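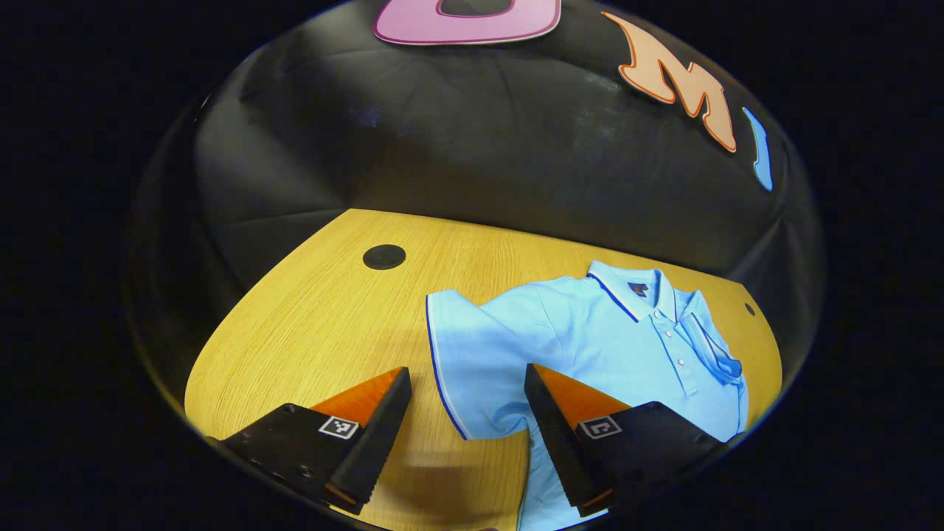
Rernora shirt folding set: read me first

Hi! I'm Ryan Inskip, and I put this set together with Songül Türkmen, who knows far more about folding than I do (I was a roll-it-and-stuff-it guy until August).

What's in it

2,853 pictures of shirts being laid out and folded on a table. Lots of polos, like the pale blue one with the navy edging on its collar. We picked polos on purpose – the collar and the placket make them fussier than a T-shirt, and I still mess them up!

How we fold

Lay the shirt flat and smooth the shoulders first. Bring the sides in, tuck the sleeves back, then fold the bottom up in two goes. Songül likes the top button done up. I skip it, so you'll find both ways in the set.

Files

There are 64 folders, one per folding session. Notes are in notes.txt in each folder. Folder names starting with "g" are from Grastby, the rest are from Medrano.

Known problems

A few notes say "left sleeve" when I meant my left, not the shirt's. I'm fixing those on Tuesday. If you spot another one, send me the folder name and I'll add it to the list.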